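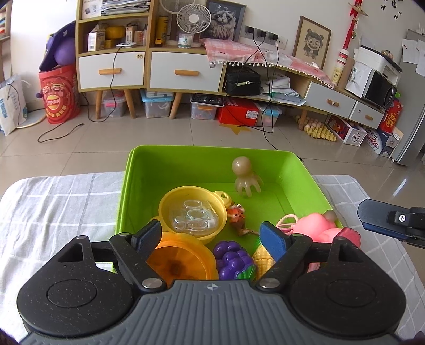
Haverford toy-sorting set: checks before hand demonstrations
Site sheet 2051, filled in 2018-07-16

1. Finger pads firmly stuck, no lifting at the corners
OK. Lovely grip on both pairs today, even on the see-through toys!

2. Pivot caps and finger screws tight
OK after a quarter turn on one screw. Please check this one again at the break.

3. Jaws open and close fully without rubbing
OK. Really smooth since the May service (well worth the afternoon it took).

4. Fingers kept clear of the jaws
OK. Hold the gripper by its handle only, and put it down before you move a toy yourself.

5. Bin flat on the table, cloth pulled smooth
OK. The grid on the cloth is a great help for putting the bin back in the same spot.

6. Toys whole, no sharp edges or loose bits
OK. The octopus is a joy to pick up – do try it by the head and then by a tentacle, the robot learns from both.

7. Floor clear where the demonstrator stands
Needs action. Cables on the tiles by the shelves should be tucked back against the wall.

8. Two grippers in one bin
OK, with care. Keep 2 cm between them unless the task is a handover. Go slowly, slow runs copy beautifully.

9. Rest breaks
Stop after 20 runs, however well it's going! Target for this set is 200.

10. Test recording played back in Wukerum
OK. Both grippers tracked all the way through, very pleased with that.

Result: pass once item 7 is done.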